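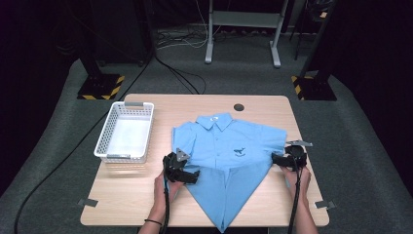
How many demonstrations does it take to teach a robot to fold a shirt?

We planned for 2000 and stopped at 232, and the model we trained on those could do the first sleeve on most tries but rarely finished the fold.

Project report: Collecting folding examples with hand-held grippers
Vemus student lab, August 4, 2018

1. Background

Our project is part of Grollum, the lab's work on household tasks. The task we were given was to collect examples of a person folding short-sleeved shirts and to train a policy on them. We did not write the learning code. We used the Arai training scripts as they were and only changed the input size.

2. Method

The person recording holds a gripper in each hand and folds the shirt on the table using only the grippers. Both grippers are wired, and each has a gray marker plate so its position can be tracked. A head camera records the same episode from above.

An episode starts with the shirt flat, collar away from the person. The sleeves go in first, then the bottom is brought up to the collar. We saved an episode only if the shirt ended up folded with both sleeves inside. Dropping a corner and picking it up again was allowed, and we kept those.

The button-up shirts were slower than the T-shirts. The collar does not lie flat, and the grippers tend to catch two layers at the front where the buttons are. In February we tried starting from a crumpled shirt, but most of each recording was spent smoothing cloth, so we went back to flat starts.

3. Problems

The cables pulled on our wrists when we reached for the far side of the table. Leaving more slack helped. Tracking was lost when one plate turned away from the camera or passed under the other hand. We threw out 50 episodes for this before we learned to keep our wrists level.

4. Results

The policy was run on the two-arm setup in the Tullolau room. It did better on light shirts than dark ones, and most of our shirts were light. It often let go too early on the second sleeve. We have not checked whether this comes from the gripper width signal or from the examples.

5. Next steps

Record more dark shirts, and label the episodes that have a dropped corner so they can be left out of a training run for comparison.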